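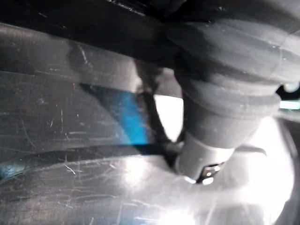 Breathing is the work your body does to bring in fresh air and send out used air. It goes on all day and all night, even when you are fast asleep. Air enters through your nose or your mouth and travels down a passage at the front of your neck called the windpipe. The windpipe is not smooth on the outside. It has firm bands along its length, a little like the ribs and grooves that wrap around the thick grey cylinder in the photograph. The bands are made of cartilage, the same bendy material that gives your ears their shape, and they hold the windpipe open so that air can pass. You may be able to feel some of them if you touch the front of your neck very gently.

Where does the air go next?

Low in your chest, the windpipe divides into two branches, one for each lung. These branches divide again and again, like the branches of a tree, until they are too small to see. At the very ends are tiny air sacs. Oxygen passes from the air sacs into your blood, and your blood carries it to your muscles, your brain and every other part of you. A gas called carbon dioxide travels the other way and leaves when you breathe out.

What makes the lungs fill?

Your lungs have no muscles that can pull in air by themselves. Underneath them is a wide, curved muscle called the diaphragm (say "DYE-a-fram"). When it tightens, it moves down and your chest has more room, so air flows in. When it relaxes, it moves up again and air flows out. A grown-up who is resting takes in 500 millilitres of air with an ordinary breath. Children have smaller lungs and take smaller, quicker breaths.

Why do we breathe faster when we run?

Busy muscles use more oxygen and make more carbon dioxide. Your brain notices the change and tells your body to breathe faster and more deeply. Worry or excitement can have the same effect.

A slow breathing activity

Sit in a comfortable chair and place one hand on your belly. Breathe in through your nose while you count to 4 in your head. Breathe out slowly for the same count. Repeat this a few times, and stop if you feel dizzy. If you often cough, wheeze or find it hard to catch your breath, tell a parent, carer or teacher. If breathing is very hard, get an adult straight away.

About this page

Gijs Jacobs prepared this page for the Young Learners series of the Ninduvitz Centre for Family Health. Last year, 378 children took part in the Centre's breathing workshops at Ornport and Stuston. Schools may copy the page for use in class.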